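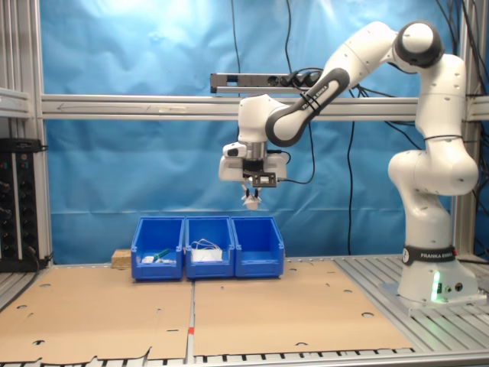 Minutes: Packaging and Stock Rotation Meeting

Date: Jan 7, 2019
Place: Conference Room B, Kalis Building
Present: Remedios Sison (chair), Alistair Menzies, I-hsuan Chu, Valdemar Hviid (minutes)
Apologies: Desta Endale

1. Minutes of the previous meeting
The October minutes were approved with one correction. In item 4, "expiration date" should read "date of receipt" in both places. Hviid to reissue.

2. Matters arising
2.1 Shelf labels in the Kalis storeroom have been replaced. The old labels on the lower bays left adhesive on the shelf edge and the new ones do not lie flat there. Chu to ask Facilities for a suitable solvent.
2.2 The humidity logger in the transit corridor has been returned from calibration and is back on the wall. Readings for the period when it was away are missing and will be recorded as missing. No estimates are to be entered.
2.3 The request for a second label printer was not approved. It may be resubmitted in the next budget cycle.

3. Stock rotation
Menzies reported on the shelf audit of single-use sterile items. A total of 1,875 packages were checked against the storeroom list. Of these, 128 were stored out of date order, almost all in the top bays. None had passed the expiration date.
Chu noted that the top bays are filled from the front because the step stool is kept in the other storeroom. It was agreed that a stool will be assigned to each room and marked with the room number.
Menzies asked that the audit be repeated with the same list and the same bay order, so that the results can be compared. Agreed.

4. Package handling
4.1 The group reviewed the draft handling sheet, version 3. The following wording was accepted:
Packages are to be stored flat or on edge, without bending the sealed margin.
Rubber bands and paper clips are not to be used to group packages.
A package with an open seal, a puncture or a stain is to be set aside and entered in the discard log.

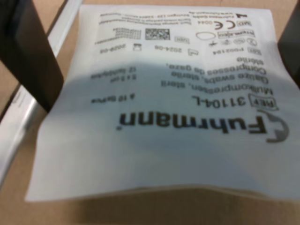 Figure 1. Paper-and-film sterile package on cardboard.

4.2 Wrinkling of the film was discussed. Sison's position is that wrinkles alone are no ground for discard. Menzies would prefer that creases running into the seal area be treated separately, as they are in the Eler guidance sheet used by the Diltbridge site. The wording was left open. Menzies to circulate two versions of the paragraph before the next meeting.
4.3 Outer shipping cartons are to be opened in the receiving area and may not be carried into the clean storeroom. This is existing practice, but it does not appear in the draft. Hviid to add it as paragraph 2.

5. Supplier matters
5.1 Cruzado has changed its carton quantity to 100 for the small sizes. The reorder points in the stock system still assume the old quantity, and nearly 200 catalog lines are affected. Chu to correct the lines in use first and leave the dormant ones until the catalog is cleaned up.
5.2 Cruzado's delivery notes list the lot number on the second page only. Receiving staff are reminded to scan both pages.
5.3 Endale sent a written comment asking whether partial cartons can be returned for credit. Sison to check the contract.
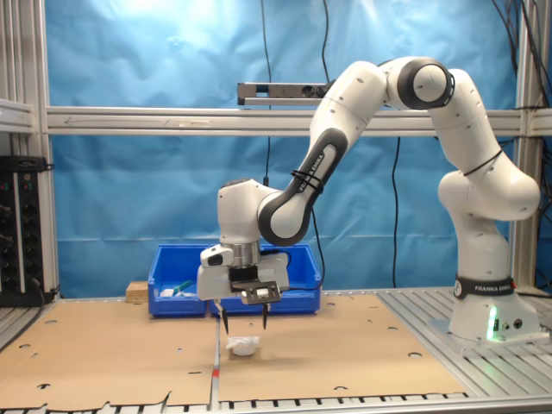
Sterile Supply and Logistics, Diltbridge and Kalis Sites

6. Training
The handling sheet will be covered in the induction session for new receiving staff once item 4.2 is settled. Existing staff will sign the sheet at the storeroom desk. Endale to keep the signature list.

7. Other business
7.1 The door closer on the Kalis storeroom is slow and the door is often found ajar. Work order to be submitted by Chu.
7.2 Menzies requested that meeting papers be sent as a single file. Agreed.

8. Actions
Hviid: reissue October minutes; add carton paragraph to draft sheet.
Chu: solvent for shelf edges; step stools; reorder points; work order for door.
Menzies: repeat audit; two versions of paragraph on creases.
Sison: return terms for partial cartons.
Endale: signature list.

Next meeting: to be set by email after the repeat audit.

Minutes taken by V. Hviid. Corrections to be sent in writing.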